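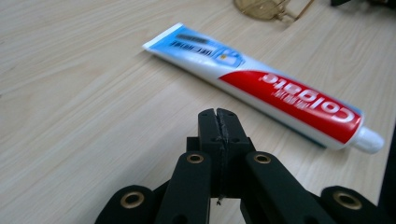

Fig. 1. Hand-held gripper, fingers closed, with the Colgate tube on the bench.

30/10/2023
Entered by Pauline Mapplebeck

Purpose of session: to record hand-guided demonstrations of picking up a toothpaste tube, for use in the Trellero task set. The operator carries the gripper by hand and the arm is not involved at this stage. Playback on the Lightfoot arm is to be scheduled separately.

Method. The tube is laid on the bare tabletop at a diagonal, cap to the operator's right. Each demonstration begins with the fingers closed and pointing toward the tube. The operator opens the fingers on the approach, grasps the tube across the body, lifts it clear of the table, holds for 2 seconds and sets it down. The start position is to be varied between demonstrations. The tube may be turned end for end, but it is not to be stood on its cap.

Recorded today: 22 demonstrations, of which six are set aside. In four of these the operator closed on the crimped end and the tube swung during the lift. The remaining two were started before the log was running and have no usable opening. All six have been kept in a separate folder and should not be merged with the others.

Condition of gripper. There is a rough, frayed line of dark material down the seam between the fingers, with a small fragment hanging near the bottom. The fingers should be inspected before the next session. If the surface is replaced, the closed position must be measured again and the new value entered in the Unditz settings file. The July value is still in use.

Grasp width was read from the Lido encoder throughout. Readings on the body of the tube were steady. Readings near the crimp were not, and I would not rely on them for training.

Outstanding:
- Bring the total for this object to 200 before changing to the next one.
- Agree on a wording for "grasp across the body" so that all operators follow the same instruction.
- Repeat the set with a partly used tube. The present one holds its shape too well to tell us much about squeezing.

Log files copied to the shared drive and checked against the session sheet. P.M.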